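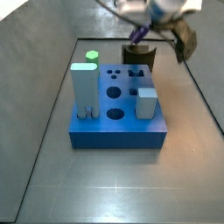
March, bench notebook, peg board task

Afternoon entry, written up while the arm cools its heels and the logs copy over.

Finally got the full 60-trial block done on the shape board with the new search policy, and I'm really pleased with it! 53 seated out of 60. The old spiral search never got near that on the same board with the same start offsets, and it was slower on almost every shape (I still need to pull the exact times out of the old logs, they're in the Jolholm folder with the pre-change calibration).

Quick recap for anyone reading this from the Pornerholm side. The controller is the one we've been calling Aron. It gets one look at the board before the arm moves in, guesses the slot pose, and then goes by feel once the piece touches down. What changed this week is the touch part. Before, it slid the piece in a fixed spiral until the vertical force dropped. Now it keeps a running belief over where the slot is, and every contact updates that belief, including the contacts where nothing gives. A miss tells you a lot! If the corner of a prism lands flat on solid board, you've just ruled out a whole patch, and the old code was throwing that away.

The two-legged arch is the piece I was dreading and it's the one that came out best. My guess is that two legs give you two contacts, so one leg dropping in before the other tells you which way you're rotated. You can see it in the torque trace as a small step, then a short wiggle, then the second leg goes. I ran it a few extra times just to watch that step show up. Lovely thing.

Hexagonal prism: fine. Slight habit of sitting on the rim when it's rotated halfway between two good angles, then it picks a direction and drops. Could be sped up with a better prior on rotation, since any multiple of 60 degrees will do.

Square prism, the light blue one: this is where most of the seven misses are. It jams when it's tilted, and the belief update reads the jam as "found it" and pushes down. Bad idea. I put a check on tilt before the push and that cleared up the last part of the run, but the check went in partway through so I can't claim it for the whole block. Needs a clean rerun.

Half-pipe piece: not part of the insertion count. I've been using the brown one behind the board for approach tests only, fingers coming down over the back edge. The curve is awkward for the gripper. If you close too high, the fingers ride up the side and the piece rocks. Coming in lower and slower works much better, and I'd like to fold that into the grasp planner so it isn't a special case in the script.

Things that bit me:

The cable. On long reaches across the top of the workspace it adds a pull that the force sensor happily reports as contact. I re-zero at the hover pose now, right before descent, and the false touches are gone. Please keep that line in the script even if it looks redundant.

Light on the table. The warm patch to the right of the board moves over the afternoon, and when it crossed the board edge the pose guess drifted by 3 mm. The touch search recovered every time (great news for the method), but it makes the vision numbers look worse than they are. Blind down from now on.

Board position. I lined it up by eye against the grid for the early trials. Don't do that. Use the corner jig.

On the comparison with the Onishi baseline: I have it running in sim but not on the arm yet. In sim the two are close when the start offset is small, and ours pulls ahead once the offset gets bigger than the hole clearance. That's exactly where I hoped we'd see it, but sim contact is sim contact and I'm not putting it on a slide until the real board agrees.

Next:

Rerun the square prism with the tilt check on from the start, 100 trials, offsets from the same seed file.

Try the three small round holes. Tight spacing, and the belief could easily lock onto the wrong neighbor. Very curious about this one.

Leave the cross-type cutout for later; the notched edges will want a finer contact map than we have.

Logs are in today's folder, force and joint data both. Video is still copying. Trial 53 is worth opening first, it has the cleanest two-step arch insertion of the lot.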